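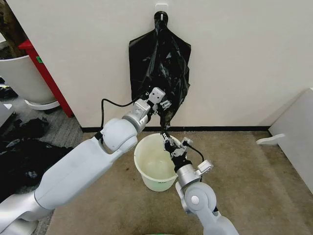 ## 3. Setting up the Dalgleish wormery

Read this section through once before you open the worm pouch. Setting up takes an afternoon, and the worms should go into the bin on the day they arrive.

**You will need**

- the base tray with tap, two working trays and the lid
- the coir block and the worm pouch
- a bucket and a measuring jug
- a few sheets of plain cardboard or newspaper
- a bin bag for waste the worms can't eat

### 3.1 Choosing a place

The wormery needs a flat, shaded floor and 400 mm of clear space above the lid. It stands 755 mm high with both trays fitted. A utility room, shed or porch will do. Keep it away from radiators and tumble dryers, as worms dislike both heat and shaking.

**Caution:** Do not leave the wormery in a greenhouse or in full sun. A tray can become hot enough to kill the worms in one afternoon.

### 3.2 Putting the trays together

1. Push the tap through the hole in the base tray, with one washer on each side of the wall. Tighten the nut by hand. Pliers will split the washer.
2. Close the tap, pour in a jug of water and check for drips. Empty the tray afterwards.
3. Set the first working tray on the base and line it with one layer of cardboard.
4. Put the coir block in the bucket with 800 ml of lukewarm water. Leave it until it has swollen, then break it up with your fingers.
5. Squeeze a handful. One or two drops should come out. If it runs, mix in torn newspaper.
6. Spread the coir over the cardboard and tip the worms on top. Leave the lid off and a light on until they have gone down.
7. Cover with damp newspaper and fit the lid. Put the second tray away for now.

### 3.3 The first week

Do not feed the worms for two days. After that, give them a small handful of chopped peelings, tucked under the newspaper in one corner. Wait until most of it has gone before adding more. After 7 days you can feed them from a second corner.

Some kitchen waste must stay out of the trays:

- meat, fish and dairy
- onion skins and citrus peel in any quantity
- cooked food with salt or oil
- teabags with a plastic mesh

Put these in your ordinary rubbish. A bin bag can be knotted at the top and hung from a wall hook until it is wanted.
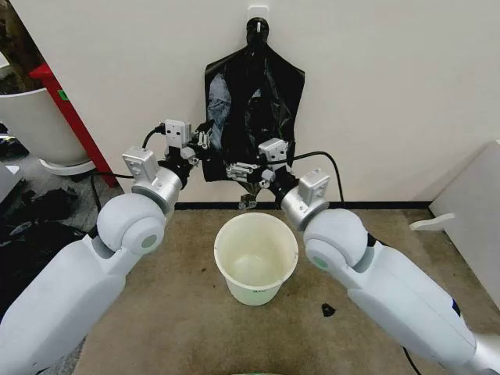 ### 3.4 Drawing off the liquid

Expect no liquid in the first month. Once it starts to collect, open the tap weekly over a jug. Dilute it with ten parts water before using it on pot plants, and keep it off salad leaves.

**Note:** If the liquid smells sour, the trays are too wet. Leave the tap open over a dish, stop feeding and add dry cardboard. For small flies around the lid, see section 5.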